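### 3.2 Materials and layout of the pretend kitchen

The materials were drawn from the Lillero inventory, a collection of 50 pretend kitchen items kept by the Clastton Play Resource Library and last revised in July. The inventory covers tableware, cooking vessels, pretend food and pretend packaging. Each item has an entry giving its name, its main colour and its usual place in a kitchen. The entries were written by Charmaine Pretorius and checked against the items by Bheki Kruger.

Items were chosen to allow more than one sensible grouping. A green mug may be placed with other drinking vessels, or with a green colander because the colours match. A banana may be put on a plate as a serving, or set apart as food still to be prepared. Arrangements of this kind were wanted, as the study is concerned with the rule an adult follows when asked to put a play kitchen in order. A white surface was used so that pale items would be seen against the same background as strong ones.

**Figure 1.** Pretend kitchen items on the white table, seen from above. The pale green colander is at upper left, with the lavender plate to its right and the opened banana beyond it. The green mug is below the colander.
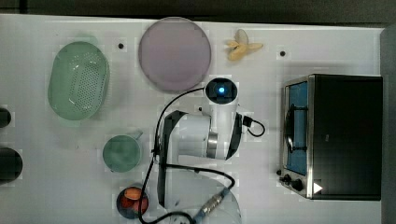

Sorting was carried out by 32 adults who work with children under school age. They were asked to arrange the items "as you would want to find them in the morning" and were given no further rule. Ayanda Cele recorded each decision on a paper grid, together with any reason the adult gave aloud. Where an item was moved more than once, only its final position was entered. This produced 451 sorting decisions, of which 395 could be assigned to a single rule (use, colour, size or food type). The remaining decisions were kept in a mixed category and are treated separately in Section 4.

### 3.3 Pretend packaging

Packaging was treated as its own class. A plate or a mug is known by its form, but a bottle is often known by what is printed on it. The coding sheet therefore gave separate lines to body colour, outline and label. A crest-shaped label on a red squeeze bottle was coded as a label even when its wording could not be read, on the grounds that young children commonly respond to a label before they can read one.

**Figure 2.** Red squeeze bottle with a white crest-shaped label and a round emblem in red, green and teal.

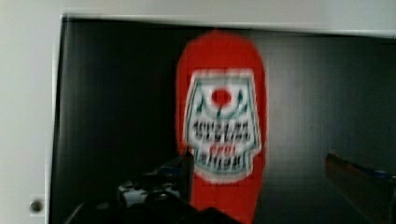 On what basis was a bottle assigned to food or to tableware?

The adult's stated reason decided the matter. A bottle placed "with the sauces" was entered under food, and a bottle placed "with the things that go on the table" was entered under tableware. If no reason was given, the neighbouring items were used, following the procedure set out by Godelieve Van Hecke for the earlier Prostton sorting study.

### 3.4 Soft items and hand-made labels

Soft items raise a further difficulty. Felt holds a broad outline well but gives little fine detail, so the maker must decide which features of the real article to keep. In the inventory entries, colour is nearly always kept and lettering is often reduced to a few marks. The coders were instructed to record lettering as present or absent and to make no judgement on its accuracy or neatness.

**Figure 3.** Red felt item with a rounded top and a white fabric label bearing a red circle, a curved green line and black hand-drawn characters.

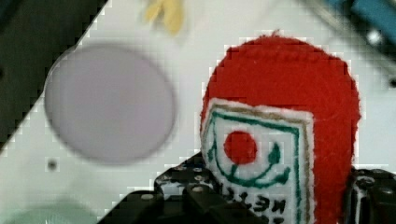 Should felt food be stored with hard plastic food?

The library keeps the two together when they belong to the same meal or shelf, and apart when they must be cleaned in different ways. Adults in the study were free to use either arrangement. The cleaning rule was mentioned mainly by those who manage a shared collection, and it was coded under use.

### 3.5 Vessels, plates and open forms

The last class comprised items that can hold other items. A colander, a bowl or a mug may serve as a container during tidying whatever its purpose in cooking, and placement inside a vessel was recorded with a separate mark. Marthinus Chauke reviewed these entries a second time, using the Hendricks coding notes. A bowl already holding fruit was counted as one placement for the bowl and one for its contents.

**Figure 4.** Overhead view of the table with the colander, plate, partly peeled banana, green cup and bowl of fruit.

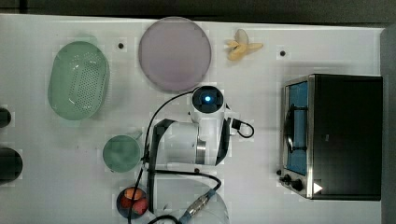
How was a large plate treated when nothing was placed on it?

It was coded as tableware by use, and its size was noted in the second column. A plate was entered as a container only when an adult put another item on it and left it there at the end of the sort.

Disagreements between coders were settled by returning to the paper grids. Where the grid gave no reason and the neighbouring items fell into different classes, the decision was moved to the mixed category.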